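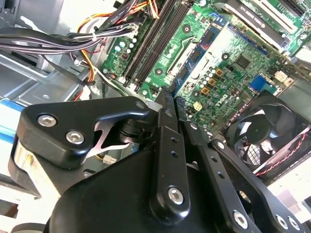

After the election: what to do with the leftovers

Tusside has voted, the Prondon road is still lined with smiling candidates, and my shed holds 104 of them. Please ask the campaign before you take any down. Even the losers can be touchy about their property.

Corflutes
Cut along the flutes with a sharp utility knife and a steel ruler. Go across them and you'll need 2 or 3 passes and some language unsuitable for a polling place. A sheet makes a decent drip tray under the paint tins. Face down, unless you like being watched by a former minister.

Stakes
Pull the staples before you store them. Good for tomatoes. Csenge Kovács has hers holding up beans for both major parties, the closest thing to a coalition we've seen in years.

Flyers
The glossy ones won't light a fire or clean a window. Plain paper ones can be shredded for the compost, a handful at a time.

Cable ties
Snip them flush and bin them. I've kept about 100. Don't ask me what for.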